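About Proklow

Proklow is a family-run bookkeeping and payroll office serving trades, cafés and small farms across the region. Gráinne Mulcahy opened the practice 19 years ago in a rented room over the Rahman bakery. Eugénie Baudry joined as a partner two years later and looks after payroll.

We work with over 555 clients. Most are sole traders or businesses with a handful of staff, and many have been with us since their first tax return. We prepare activity statements, run weekly and fortnightly pays, and handle super and leave records. We don't give investment advice – for that we can refer you to a licensed planner.

Fees are fixed and quoted in writing before work starts. There is no charge for a first meeting, and short phone calls are never billed.

The office closes for a week after the June year-end rush. Parking is at the rear, off Selano Lane, and the front door has a ramp. Please bring photo ID and your last notice of assessment.

Page last updated 8/18/22.

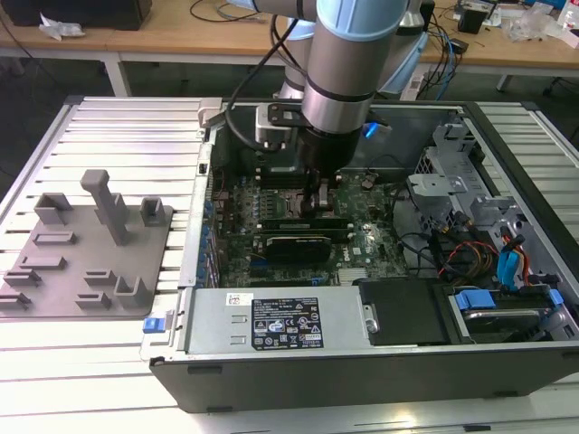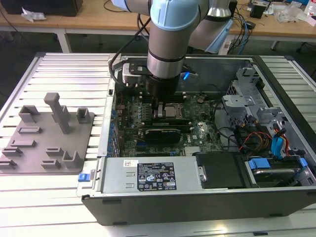
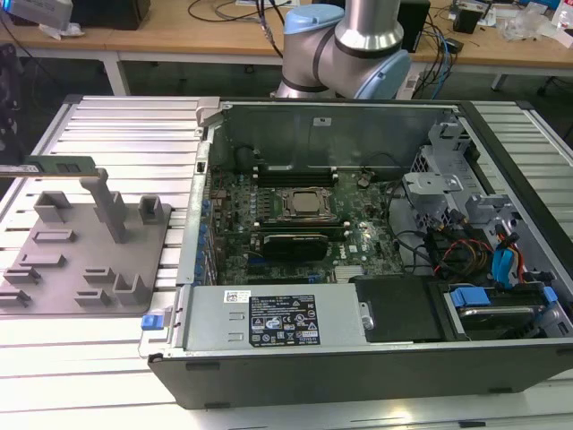
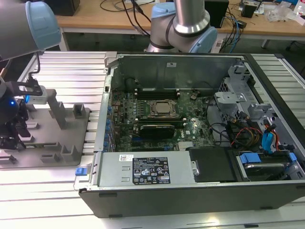

Desktop computer with the case open, on the work table.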